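Zulard benchtop flash point tester, six months in

Ashby Terminal bought two of these in July to replace a closed-cup unit older than most of the shift. I run the fuels lab there, which means receipts, retains, diesel and heating oil certificates, and the odd marine sample when a barge turns up early. The Zulard brochure promised a result "in the time it takes to make a coffee". I have been reading brochures for a long time.

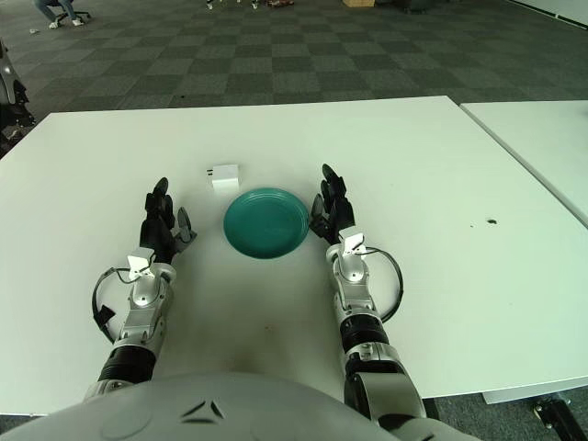
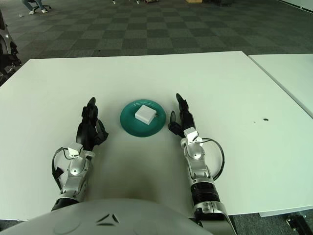
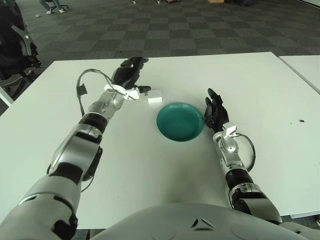
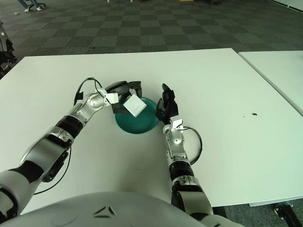
First, the good. It is small, it boots quickly, and the cup lifts out without a tool. The ignition has been reliable on both units. On straight diesel, repeat results sit close enough together that I stopped running every sample twice after the first month. Jad Sabbagh on nights likes the screen, and he doesn't like much.

Now the coffee. A clean sample starting from room temperature takes 39 minutes from loading to printed result on our bench, and that includes the cooldown you can't skip. The old unit wasn't any faster, so I'm not complaining about the wait. I'm complaining about being told there wouldn't be one.

Heavier product is where I lost patience. Anything with wax in it leaves a film under the lid shutter, and the shutter then sticks halfway. The manual says to wipe it down every 80 tests. We do it after every 5 on residual fuel, and Lindsay Trevaskis has started doing it after each one when a dispute sample comes in. If you only ever test jet or light diesel you may never notice.

The software is called Drirnerov and it behaves like something with that name. It stores 600 results and then begins overwriting the oldest with no warning. Our first lot of August receipts went that way. You can export to a spreadsheet, but the date column comes out with the month first whatever you set, and the operator initials get dropped if there's a space in them. I raised both with the distributor, Valex, who told me an update was coming. It came -- and changed the colour of the home screen.

Valex were better on parts, I'll give them that. A replacement shutter arrived in two days and the fellow on the phone knew which way round the spring went. The calibration visit was thorough too, though the quote left out travel and the invoice didn't.

Would I buy it again? One, maybe, for the light end. I'd keep the old unit going for residual -- ours is back on the bench by the fume hood with a new thermocouple in it. If a sales rep offers you a trial, ask for a fortnight and feed it the worst product you handle. Ask them for the price of the shutter kit in writing as well, as it isn't on the list they email out.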